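Training panel, two doors: lamp colors, meter placement and labels
Board: Panels and Switchgear > Training and Demo Equipment
Posts in this thread: 12

fusewire_dan
Posted in May, 7:40 am

I look after the electrical training room at our Fledstead site. We have a two-door control cabinet that the new starters use to learn where everything is before they are let near a live line. It is light gray, both doors full of lamps, buttons and switches. We have the budget to relabel it and maybe change a few parts, and I would like some opinions before I order anything.

The questions I have are these. First, are the three lamps on the left door fine as they are, in amber, green, red order? Second, is the meter in a sensible spot? Third, the label plates are small and the trainees complain about them. I have 340 to spend on plates and parts, and anything over that needs a signature.
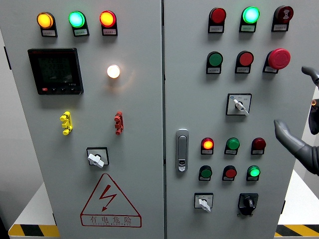

Both doors, lamps on. Meter is under the amber one.

The warning triangle at the bottom of the left door is staying whatever happens.

brasslug
Posted 8:15 am

The lamp order is fine for three phases if your site uses yellow, green, red for phases. Plenty of imported panels come that way and the Chinese text on your triangle fits with that. If your site uses a different phase color scheme, then the trainees are learning one thing on the door and another thing in the plant, and I would change it.

What are the lamps wired to? If they are status lamps and not phase lamps, I take back the above.

fusewire_dan
Posted 8:32 am

Phase lamps. The plant is a mix. The older half follows the same colors as the door and the newer half does not.

marl_77
Posted 9:05 am

Then leave them alone and put a card on the wall with both schemes side by side. People have to learn both anyway.

I would worry more about the labels. On my screen I can't read a single one of the plates under those lamps. What size is the lettering?

fusewire_dan
Posted 9:11 am

I have not measured it. Small. You have to walk up to it.

tidyloom
Posted 9:48 am

We had engraved plates done by Skirnollow for our pump panels. Black on white, two lines of text, screw holes at both ends. They will do a short run, but there is a minimum charge of 175, so it pays to send everything in one order. Take every plate off the list and write it out again from the drawing. Don't copy the old plates. We copied ours and carried over a mistake that had been there since the panel was built.

For the text, keep it to the function and the device number. Ours had the full name of the circuit squeezed on and it was no use to anyone standing back from the door.

brasslug
Posted 10:20 am

Agree on the device number. Disagree on leaving out the circuit name on a training panel. A working panel has a drawing in the door pocket. Trainees will not open the drawing unless they are made to.

tidyloom
Posted 10:26 am

Then make them open the drawing. That is the training.

ohmstead
Posted 11:02 am

On the meter. Top left is a common place for it and I would not move it. Filling the old cutout costs more than it is worth and never looks right. What I would look at is the round white lamp to the right of it. If that one is bright enough to throw light on the door around it, it is going to bother anybody trying to read a dim display next to it. The digits look faint to me in your picture. See if the meter has a backlight setting before you spend money.

Some of the Terkonine meters ship with the backlight on a timer. It goes out and people think the meter is faulty. I don't know what make yours is.

fusewire_dan
Posted 11:30 am

Not a Terkonine. I will check the menu for a backlight. Good point about the white lamp. I could put a lower output one in there.

The other thing I meant to ask about is the right door. The emergency stop is on the right, in the row under the top lamps, next to a green push button and a red push button. One of our supervisors wants it moved lower down and away from the others.

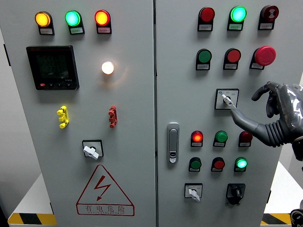
Right door, second row down: green button, red button, E-stop.

marl_77
Posted 12:14 pm

I would leave it. It stands well out from the door, it is big, and it is at the end of the row where a hand can find it. If you move it low, somebody will catch it with a knee or a tool cart. I have seen that happen on a line panel and it took them most of a shift to work out why the line kept dropping.

brasslug
Posted 12:22 pm

I'm with the supervisor on this one, partly. The height is all right. Having an ordinary red button right beside it is what I don't like. In a hurry a new person goes for the nearest red thing. If that is the stop button then it will probably do, but on a training panel I want them to learn the difference. I would put a yellow backing plate behind the E-stop. I can't see one in your picture. It's a cheap part and you don't have to drill anything.

ohmstead
Posted 1:05 pm

Yellow plate, yes. Check the diameter of the mushroom head first so that enough yellow shows around it. Onuoha sell them in a few sizes and the smaller one nearly disappears behind a large head.

Also, top row of the same door. The device on the left and the one on the right are both red, with the green one lit in between. The one on the right has a little white symbol on it. Is that a buzzer?

fusewire_dan
Posted 1:18 pm

Yes, buzzer. I had not thought about the two reds. The trainees do mix them up when I call out device names.

ohmstead
Posted 1:25 pm

Then spend your money there. A black buzzer in the same cutout and a plate that says BUZZER. If the holes are standard size it is a short job with the panel isolated.

tidyloom
Posted 2:10 pm

While you have it isolated, look at the rotary switch on the left door as well. The handle is pointing down and to the right, and from here I can't tell which position that is supposed to be. If the positions are not marked clearly, add a legend plate to the same order. It won't change the minimum charge.

And give the yellow and red connectors their own plates if they don't have any. Ours get used by people with test leads, and they ask every time.

marl_77
Posted 2:31 pm

You are going to end up with so many plates that there is no door left.

fusewire_dan
Posted 4:50 pm

Thanks all. What I am going to do:

New engraved plates for both doors, function and device number, circuit name left off. Sorry brasslug.
Yellow backing plate for the E-stop. It stays where it is.
Black buzzer.
Lower output white lamp, once I have looked at the backlight setting.
Wall card with both phase color schemes.

I priced a complete replacement right door while I was at it and it came to 700 before wiring, so that is not happening.

brasslug
Posted 5:06 pm

No hard feelings. Put the drawing somewhere they can reach it.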